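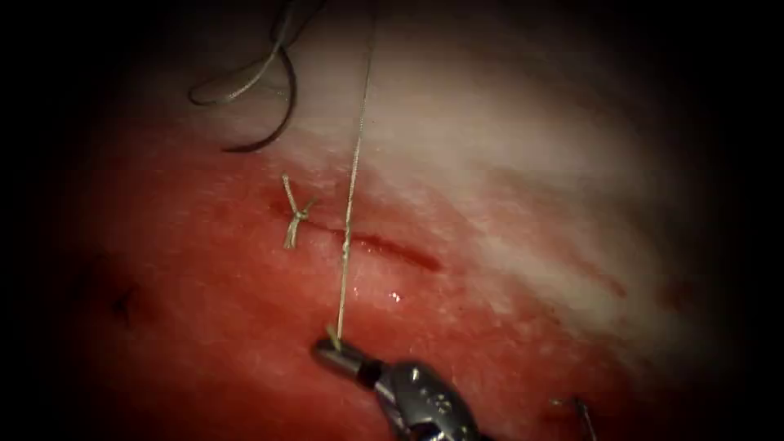 A reader wrote in after the last gallery to ask whether the needle drivers really need a fresh homing run every single time they come off, or whether I'm just fussy. Both! I am fussy, and they do need it. The question got me writing down how I look after the suturing station at Wislow, so October 2023 gets a maintenance gallery. Four pictures, plus a lot of me going on about cables and jaws.

The station is two arms on one base, a light, and a tray of instruments we get from Fastetti. It's not a big machine (I moved the whole instrument cabinet over from Grerkwood in the back of my Honda, in one trip, with the seats down) but there's a lot of fiddly stuff packed into the last few inches of each arm. That's where pretty much all my time goes.

Every instrument gets the same routine before it touches thread. I wipe the shaft down, work the wrist by hand through its whole range, and feel for any gritty spot. Then it clicks onto the arm, the arm homes itself, and I run 20 open-and-close cycles with nothing in the jaws while I stand there listening. A healthy one is almost silent. A cable that's starting to fray makes a tiny ticking noise near the end of the stroke, and once you've heard it you'll hear it in your sleep.

Next up is grip on the needle. A curved needle wants to roll, and the jaws have to clamp it hard enough that it stays put when the tip meets tissue. I set this by feel for years and I was wrong a lot of the time. Now I have a little notebook with a page for each instrument, and I start from whatever worked last time.
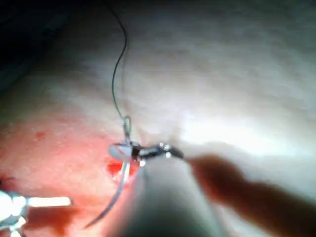

If the needle still wanders, I look at the jaw faces before I go anywhere near the settings. Nine times out of ten there's a bit of dried gunk in the texture, and a soft brush and some warm water sort it out. Please don't use a wire brush. I did, once, and that instrument now lives in the parts drawer.

Calibration between the two arms is the slow part. Each arm knows where it is just fine all by itself, but they have to agree with each other, or a handoff turns into a fumble. I bring the tips together at a few spots around the workspace, write down the gap, feed that into the offsets, and go around again. It's dull! Put some music on. I also do it with the light already warm, which I started doing after chasing a drift for a whole afternoon and getting nowhere.

Jaw opening gets checked at the end. I want both jaws swinging out evenly from the middle, and I want them to stop at the same place each time I ask. You can get a decent look at the hinge on a gripper when it's open and not holding anything.

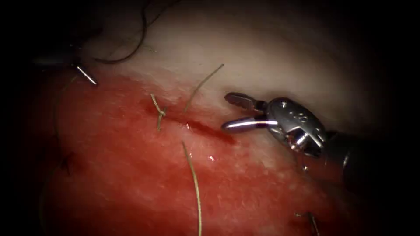
I log the hours too. The counter on the right arm said 1715 when I wrote this, and I pull the covers off every 200 to look over the pulleys and put a dab of grease on the slides. At every 1000 the drive cables get swapped no matter how nice they look. I used to stretch that interval because new cables mean redoing all the tensions, and redoing the tensions means doing the calibration again, and there goes the day. I've stopped stretching it.

Thread tension is the one I still tinker with most. Too stiff and the arms saw at the thread, too soft and you get a lazy knot that sits there looking at you. I nudge the setting one notch at a time, tie a stitch, and look at it up close before I nudge again. 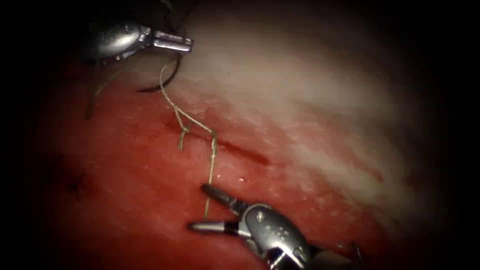
Tan thread running between the two instruments, with a loose knot partway along.

Next gallery will be the base and the wiring, once I've tidied the wiring enough to show it to people. If you've got a trick for getting old grease off those slides without taking them out, leave it in the comments, please, I'm still doing it with cotton swabs.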